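September, started just after lunch and carried on in bits through the afternoon

Right, I've put this off long enough. The Skurkel changes need writing up while I can still remember why we made them, and the kettle is on, so here goes. Anyone on the Skolenton balance side is welcome to scribble in the margins, as ever.

## Where we'd got to

For those who missed last month's pages: Skurkel is the little marsh creature players get fairly early on, usually in the reed beds before the second ferry, and people love it. They love it far more than its numbers deserve. It has the best idle animation in the game (the thing with its ears) and a cry that Rungnapa Rungrueang recorded by blowing across a jam jar, and every tester I've ever sat beside has put it in their team at once and then quietly dropped it a few hours later. That drop-off has been bothering me since spring. I don't mind a creature being weak, and I think a roster needs a few of them, but I do mind a creature that looks like a friend for the whole journey and turns into dead weight by the quarry.

The trouble is its basic attack, Mud Lash. It hits for 20, before any bonus or resistance, and it used to take 3 turns to come round again. On paper that looked all right. In a real fight it's dreadful, and the fight that shows it up worst is the one against Altano.

## The Altano test

Altano has been our measuring stick for slow, sturdy opponents for as long as I've worked on this. It has 226 health in the standard test build, no resistance to marsh attacks and no weakness to them either, so the sums come out clean. I switched off its healing, switched off Skurkel's charged move, and let Mud Lash do all the work.

- Old timing: twelve hits needed, one every 3 turns, so 36 turns from start to finish.
- New timing: still twelve hits, one every 2 turns, so 24.

Twelve hits either way, you'll notice, and the last one is mostly wasted, with only six points of health left for it to take off. I did wonder about nudging the damage up so that it finished in eleven, and spent far too long on it over my sandwich. It only needs to reach 21, and that one extra point saves a whole hit against Altano. But it makes no difference at all against most of the quarry creatures, and I'd sooner not tune a move to suit my own measuring stick. That's how we got into the mess with the old thorn attacks, and I still haven't lived that down.

So the damage stays put and the timing goes down. It feels a great deal better in the hand, too. The old version had a little pause after each swing where you'd look at the screen and wonder whether your tap had gone in.

## Energy, which is where it gets fiddly

Quickening the basic attack means the energy bar fills faster as well, and that was the bit I'd forgotten when I first made the change, late on and rather pleased with myself. Each Mud Lash gives a lump of energy when it lands. More landings, more lumps. Skurkel was suddenly throwing out Reed Storm so often that it flattened things it had no business flattening, and for one glorious build it was the strongest creature before the mountain pass. I kept that build, by the way. It's in the shared folder if anybody wants a laugh.

What we've done is cut the energy per hit so that the amount gained over a long fight comes out just about where it was. Rungnapa suggested doing it this way round, leaving the price of Reed Storm alone, and I think she's right. Three other creatures share that move and none of them asked to be dragged into this. The first Reed Storm now arrives at nearly the same moment it always did, but you get more to do while you're waiting for it.

I'd like somebody else to check my rounding. Energy is stored as whole numbers and the per-hit figure wanted to be a fraction, so I rounded down, and in very long fights Skurkel ends up a touch behind the old version. I doubt a player would ever feel it. All the same, I've been wrong about what players feel before — the great shield-button argument springs to mind — and a second pair of eyes costs us nothing.

## What the testers made of it

We had a friendly crowd in for the session, mostly people who'd played an older build, and I asked them to use whichever team they fancied and said nothing about Skurkel. Several kept it past the quarry. A couple were still carrying it when they reached the pass, which made me happier than I let on. One lad told me he'd "finally worked out how to use it properly", and I nodded and gave him a biscuit.

Some grumbles as well, and I want them down here before I start forgetting the ones I don't like:

- The mud splash effect was drawn for the slower timing. At the new speed the old splash hasn't cleared before the next begins, and against dark ground it turns into porridge.
- The sound does the same. It's a lovely fat slap on its own and a bit much when it comes twice as thick.
- Players on older phones lost the odd tap. I can't tell yet whether that's our input queue or their phones, and I'd like to find out before I blame either.
- Skurkel now outpaces its own evolved form in short fights. Nobody wants to evolve their favourite and feel they've been punished for it.

That last one is serious and I should have seen it coming. The evolved form still uses the slow timing because its attack is a separate entry in the table, copied over long ago and never linked back. My instinct is to give it the same timing and a smidge less damage than it has today, then run it past Altano and see. It has a far better charged move anyway, so it shouldn't need much help.

## The Muriithi map

Quite separate, but it came up while we were testing. Muriithi, the little cave area with the underground lake, hands out far too many marsh creatures in the early evening. I stood by the lake for one cup of tea and met hardly anything else. It's the time-of-day table adding itself on top of the weather table when it ought to be choosing one or the other, and the cave counts as raining all the time for reasons that made sense when somebody wanted drips.

The tidy fix is to give caves their own weather. The quick fix is to tell Muriithi it's cloudy and put the drips in by hand. I've done the quick fix on my own branch, and I've left a note next to it so that whoever finds it knows I'm sorry. If we add any more caves this winter we'll need to do the job properly, and I'd be glad to help, I quite enjoy that table once I've got my eye in.

## Still to do

- Shorten the mud splash and have another listen to the slap.
- Link the evolved form's attack back to the parent entry, then retest.
- Get the rounding checked.
- Lost taps: borrow the old phone from the desk drawer and try it with the frame counter on.
- Change the help text. It still calls Mud Lash "slow but steady", and it's only steady now.

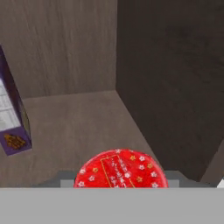

## Later, nearly six o'clock

Rungnapa has been through the rounding and agrees with it, except for one spot where I'd taken the energy off before the cap and should have done it after. Fixed and pushed. The old phone is charging by the window and I'll pick up the lost taps first thing.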